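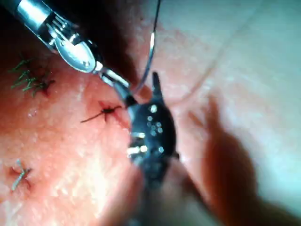
Fig. 1. Suture strand at the jaws of a needle driver.

TX3070 Fibres and Materials
Week 4 notes: thread, twist and knots
Domnica Bratu (lab sessions: Iulian Cârstea)

Carry on from last week, fibre length and crimp. If you missed it get the notes off someone before the lab, won't be going over staple v. filament again.

1. What counts as a thread

Loose word. For this course – anything long, thin and bendy enough to be sewn with, knotted or woven. So: sewing cotton, fishing line, dental floss, suture, the waxed linen bookbinders use. Rope is the same ideas, bigger.

Two families:
Monofilament. One solid strand. Smooth, slides through cloth or tissue with little drag. Stiff, springy, remembers the shape of the reel (you will hear "memory" for this). Knots slip unless you add extra throws.
Multifilament. Lots of fine filaments twisted or braided. Soft, handles well, knots sit down nicely. Drags more. Gaps between filaments wick liquid along – fine for a lamp, bad for a tent seam.

Spun yarns are a third lot really, short fibres held by twist alone. Cotton, wool, most linen. Pull the twist out and it falls to bits. Try it with a bit of knitting wool tonight, takes ten seconds.

2. How thick is it?

Don't measure diameter with a ruler or even calipers, thread squashes. Weigh a known length instead.

tex = grams per 1000 metres
denier = grams per 9000 metres
so denier = tex x 9

Worked one, Zamfir linen cone:
Length on cone 700 m
Mass without the cone 119 g
119 / 700 x 1000 = 170 tex
170 x 9 = 1530 denier

Common slip: forgetting to take off the mass of the cone itself. Marks lost every year.

These are direct systems – bigger number, thicker thread. Cotton count goes the other way, bigger number means finer. Suture sizes are their own mess: 2 is thicker than 1, 1 thicker than 0, then 2-0, 3-0, 4-0 get finer and finer. The 2-0 is said "two oh". Not examined but you'll see it in the reading.

3. Twist

Hold it upright. Fibres slope like the middle of an S or the middle of a Z. That's the name.

Singles usually Z, then plied S. Opposite directions so the yarn balances and doesn't kink up on itself. Most sewing thread finishes Z because of how the lockstitch machine handles it – an S thread can unravel at the needle.

More twist = stronger, up to a point. Fibres grip each other better. Past that point they lie at too steep an angle to the load and the strength drops off again. Draw the curve: up, flat top, down. Label the axes!! Twist along the bottom, strength up the side.

High twist also gives you harder, less hairy, livelier yarn. Crêpe is high twist on purpose.

4. Knots

A knot is nearly always the weakest place. Tight bend, outer side stretched, inner side squashed, strands rubbing on each other. So thread tested straight and thread tested with a knot in it give two different results, and you need to say which one you're quoting.

Reef knot: right over left, left over right. Lies flat.
Granny: same way twice. Looks close enough, slips.
Surgeon's: first throw has an extra turn, so it holds while you make the second.

Slippery thread needs more throws. More throws, more bulk. Trade-off, expect a question on it.

5. Stretch and creep

Nylon stretches a lot and mostly comes back. Polyester less. Linen hardly at all, then snaps. Wool stretches well and is weaker wet; cotton and linen are stronger wet. People get this one backwards so learn it.

Creep = slow stretch under a steady load. Hang a weight, leave it, measure again tommorow. Polypropylene is bad for it.

6. Lab

Starts 10.15, Stadau building, ground floor. Work in pairs.

Gauge length 200 mm between clamps. Same speed for every pull.
Linen, nylon mono, braided polyester. Each one straight, then with a reef knot, then a surgeon's knot.
If it breaks at the clamp, throw that result out and repeat. Note that you did.
Write down where it broke as well as the load.
Knot efficiency = knotted load / straight load x 100.

Bonby clamps have rubber faces, don't overtighten. Glasses on when pulling the nylon, it whips.

Rosalinda Mercado has the spare cones if yours is short. Sign for them.

7. Reading

Bravitz handbook, chapter on yarn numbering, and the first half of the chapter on twist. Skip the bit on ring spinning, we do that after the break.
Cornel Onu's handout on bookbinding threads, on the shared drive. Short, good photos of frayed ends.

Lab write-up due in May, two sides max, graph by hand or computer, dont mind which. Units on everything.

Next week: braids and cords, then a start on plain weave. Bring scissors.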